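Imprimer | Envoyer par e-mail
Temps de lecture : 2 min
Publié le 5 mars 2018 par le secrétariat technique

Compte rendu de la réunion de sécurité – cellule de préhension Stiketia

La séance est ouverte à 15 heures. Le compte rendu de la réunion précédente est adopté sans modification.

1. Incident sur la pince

Le responsable d'essais expose les faits. Lors de la reprise des sachets souples, la pince ne s'est pas rouverte après l'ordre de relâche. L'opérateur a tiré sur le sachet sans couper l'alimentation et a eu l'index pincé entre deux biellettes. Aucun arrêt de travail n'a été prescrit. La déclaration interne porte le numéro 211. 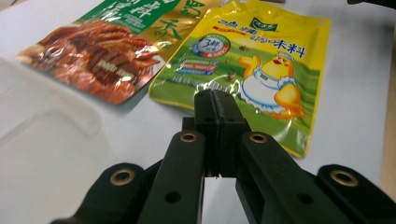
L'examen du journal de commande montre que l'ordre d'ouverture a bien été émis. Le service maintenance retient l'hypothèse d'un grippage à l'une des articulations, à confirmer après démontage. La société Yagi, fournisseur de l'actionneur, a été saisie par écrit.

2. Mesures arrêtées

Toute intervention manuelle sur un emballage retenu est interdite sous tension. La consigne sera affichée au poste 44 et reprise dans la fiche Zillby. Les essais sur sachets souples sont suspendus jusqu'à réception du rapport de démontage. Les essais sur boîtes rigides se poursuivent à vitesse réduite.

Un représentant du personnel demande que l'arrêt d'urgence soit déplacé à portée de la main gauche. Le point est renvoyé au service méthodes.

3. Questions diverses

Le remplacement préventif des articulations tous les 1 000 cycles est mis à l'étude. Un bilan sera présenté en septembre.

La séance est levée à 16 h 20.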